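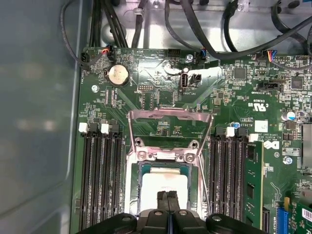

Opening, two minutes. The subject is inspection of second-hand desktop towers between intake and resale, specifically the processor, the socket under it and the memory either side. Dhillon handled 633 towers through this step between May and the end of summer. Start with the order of work, as most of the faults we recorded trace back to steps taken out of order. Point to the load plate standing open with the processor still seated and white paste across its top. At this stage the paste is left alone. Wiping while the plate is up puts residue within reach of the socket, and the board is full of small components that are tedious to clean. Lift the processor out first, by its edges, and wipe it on the bench. Note also the single green module in the end slot, all other slots empty. Record the slot position before removing it.

Second point: terms. Use these consistently, the audience is mixed.
Socket: the part on the board.
Load plate: the hinged metal frame that holds the processor down.
Lever: the thin rod at the side. It unhooks outwards, then lifts.
Latch: the clip at the end of a memory slot.
If anyone asks about coolers, say that cooler removal was covered by Vesna Berisha in the morning session and is in her handout.

Third point: bench layout. Tower on its side, side panel off, opening upwards. Power lead disconnected at the wall and at the unit. Press the power button once with the lead out, then wait. Turnside's procedure gives 10 minutes between disconnection and first contact with the board. Ours is shorter and I would not defend it. Keep the side panel away from the bench, flat, under the table. Loose screws go in a lidded tray with the asset number on it, one tray per machine, no exceptions for short jobs. 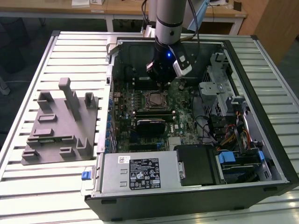
Cables next. Power leads should be moved clear of the memory before any module is touched. Do not unplug them for this purpose. Fold the bundle back towards the drive cage and check that it stays there when released. If it springs back, use a reusable tie. Plastic release tabs on drive bays become brittle with age, so leave them closed unless the drive is coming out. The same applies to any release latch on the case edge.

Read the power supply label now, with the case open, and enter the model on the sheet. It is awkward to read once the panel is back on. Brijesh Shukla's audit found the label had been skipped more often than any other field. Pause here for questions, short answers only.

Fourth point: memory. Open the latches fully. Lift the module straight up, both ends together. Do not rock it. Contacts are inspected under the bench lamp for dirt and for wear marks. On refitting, align the notch before applying pressure, and press each end until its latch closes without help. A latch that has to be pushed home by finger usually means the module is not seated. Try it again from the start.

Fifth point: coin battery. Measure it, write the value down, replace if below the limit on the sheet. Expect the clock settings to be lost. 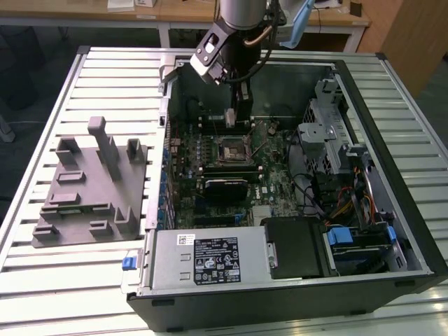 Verden, Mon 21 September

Revision to the second half, agreed with Grusano after the rehearsal. The socket section now stands alone and runs to six minutes.

With the processor out, the socket has no protection. The gold contact area is bare, and nothing should pass over it while it is in that state. In practice this means the memory nearest the socket is dealt with beforehand or after the cover is on, and the hand reaches in from the far side. Fit the plastic cover as soon as inspection is finished. We bought 2,000 covers in one order and the stock is kept at the end of bench two.

Inspection: angle the lamp low and look along the rows from two directions. A bent contact shows as a break in the pattern. Do not attempt to straighten it at this bench. Tag the board, cover the socket, send it to repair.

Refitting: match the corner mark, lower the processor flat, let go. No pressing. Close the plate, then the lever. Fresh paste is applied only after the lever is hooked down.

Cut the slide on expansion cards if time is short. Sheets are on the table by the door, and the blank version can be had from me by email.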